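2 min read

**Can they do chores yet?**

lionel_y
My sister sent me a clip of a robot putting a kitchen away and said I'd be out of a job by September. I've worked the packing bench at Kakcombe for 35 years. Convince me.

wbezerra
Toy-size chores, maybe. Drawers, cups, dough:

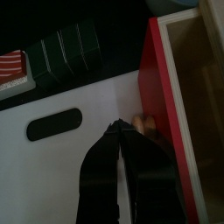
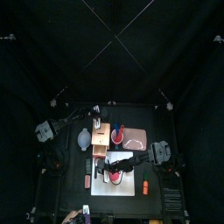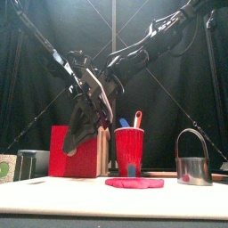 Two arms in the second and third, and I still wouldn't hand them my kitchen.

tonantzin
You're judging from stills, Wagner. Two arms matter – one steadies, one works. That's most of cooking.

wbezerra
Show me the floor after. I've cleaned up dough, it gets in everything.

Furau_fan
We trialed an arm at Lopes on carton folding. It managed 101 before lunch, I did 1,353 the same day. Slow, but it didn't complain about the radio.

lionel_y
Plain question then. What household job would you pay a machine to do today?

tonantzin
Vacuuming a flat floor. I'd add dishes, but you still load the dishwasher yourself.

adalberto_c
Disagree on vacuuming. Mine needs rescuing from the rug 5 times a week.

lionel_y
So I'll keep my bench stool.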